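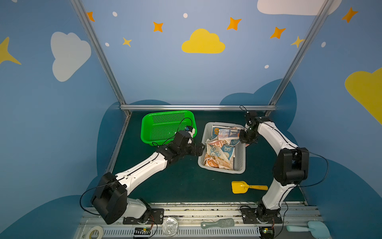
The founder of Likine does not think you need to throw anything away. You need baskets, she says, with holes in the sides, and you need two of them.

I went to see her with my doubts in order. Her method, which she calls the Potgieter after the street where she first tried it, asks a household to run all its small cloth items through a pair of open plastic baskets. One holds whatever has come out of the wash. The other takes what has been sorted. Napkins, bibs, kids' handkerchiefs, dust cloths, all of it goes through, and nothing gets folded until the first basket is down to the bottom.

"People fold too early," she told me. "They pick one thing off the pile, fold it, put it on the couch, and then the dog sits on it."

I asked whether that was a system or just a description of laundry.

"You can call it laundry," she said. "The people who pay for the class call it a system."

The class costs $30 and she says 505 households have taken it since January. She had no figures for how many were still doing it a month later. When I pressed, she said she'd had "mostly nice emails."

Her case for plastic over wicker is better. Wicker snags, she says, and printed cotton with a bit of wear in it will catch on every loose end. A perforated plastic basket lets air through and can be rinsed in the tub. She is particular about the colors, too. The pair should never match.

"White and green, white and red, I don't care. If they match, you forget which one is which by the second day. I've watched it happen."
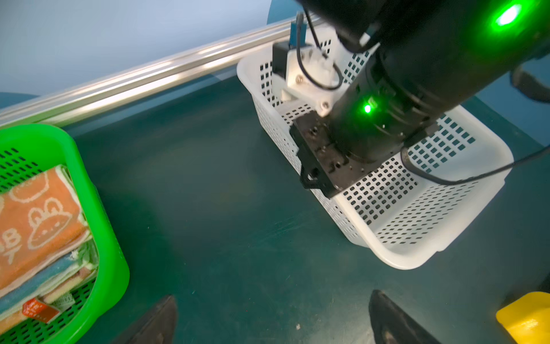 White and bright green: two baskets in colors that don't match.

I have two baskets at home that match exactly, and I have never mixed them up. She shrugged at this. "Then you don't have kids," she said. I do, but I let it go.

What about toys? A toy shovel turns up in the wash pile in any house with small children, and so do plastic spatulas and brushes from the play kitchen. Her rule is that toys go on the floor beside the basket, never in the second one, and get picked up at the end. It seemed to me that this left toys on the floor, the usual complaint.

"For ten minutes," she said. "They were on the floor already."

A storage company, Eltska, has asked to sell the baskets as a set under her name. She turned down the first offer and is thinking over the second - she wouldn't give me either number. I asked if a person could simply use what was in the closet.

"Sure," she said. "As long as it has holes."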